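The Night the Ledger Went Quiet

I was the newest person on the database team at Plotell, and the newest person always gets the pager in February. It's tradition. The older hands will tell you it builds character and then they go skiing.

So there I was at 3:10 in the morning, sitting on my bathroom floor with a laptop on the edge of the tub (the only spot in my apartment where the Wi-Fi held up), reading an alert that said the Nazari cluster had lost a node. One node is nothing. We ran five, and Nazari could limp along on three without anybody's dashboard turning pink. I acknowledged the page, yawned, typed the restart command I'd been taught in my first week, and watched the node come back up.

It came back up and said it was the leader.

The trouble was, we already had a leader. I had two nodes in two buildings, both perfectly sure they were in charge, both taking writes from customers who were buying train tickets and dog food and whatever else people buy at three in the morning. I remember saying "oh no, sweetie" out loud, to a server.
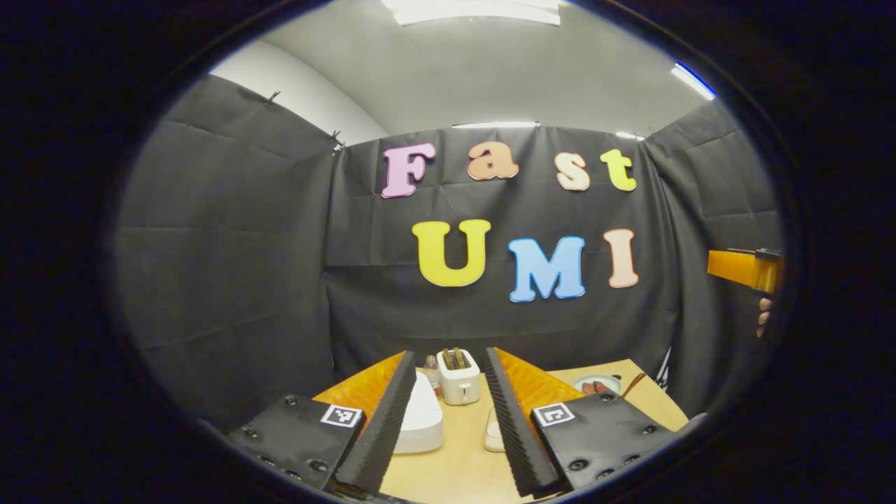
CLITSIDE, February

You have to understand about Clitside. It's where Plotell keeps the second data center, out past the reservoir, and it's where they sent me by four o'clock because the remote console had stopped answering. My lead was on the phone the whole drive, half asleep and being very nice about it, which scared me more than yelling would have. She kept asking what I could see on the graphs. I kept telling her I was driving.

The guard at the gate waved me in without checking my badge. I'd like to say I reported that later. I did not.

Inside, it was loud the way those places are, a big steady roar that gets in your teeth. I found the rack, plugged in, and started reading the log on the node that had crowned itself. It was all there if you were patient. Its clock had drifted, the others had voted it out, and when I restarted it, it picked up an old vote from before the drift and decided it had won. My restart command had skipped the check that would've caught it. There was a flag for that. I'd been taught the command without the flag, by somebody who'd been taught it without the flag, and I guess it went back like that for years.

"Can you fence it?" my lead asked.

"I can unplug it," I said.

There was a long pause. I could hear her coffee maker.

"Sure," she said. "Go ahead and unplug it."

I pulled the network cable. The roar didn't change, obviously, but I swear the room felt bigger. On the graph, the second line dropped to zero and the first one kept going, calm as anything.

Then came the part that took all day. The two leaders had disagreed for 60 minutes and change, and 183 orders had been written to the wrong one. We had a merge tool for exactly this, a creaky old thing called Trultum, and it could sort out most conflicts by itself if you fed it small batches. I fed it small batches. I sat on an upturned crate with my coat on and watched it chew, and every so often it would stop and ask me to choose. Keep left or keep right? One was a woman who'd changed her shipping address twice in a minute. One was a man who had ordered 500 tea lights, canceled, and ordered them again. I kept the tea lights. It seemed like he really wanted them.

By noon I had a single ledger and a headache. My lead drove out with a bag of egg sandwiches and read through every choice I'd made, scrolling slowly, not saying much. She changed one of them. She never told me which.

"You should write this up," she said. "Put the flag in the first paragraph."

So I wrote it up, and I put the flag in the first paragraph, and in big letters in the second one too. Then I drove home with the heater on high and slept through dinner.

The pager went off again at 2:40. It was a full disk. I was so happy I almost cried.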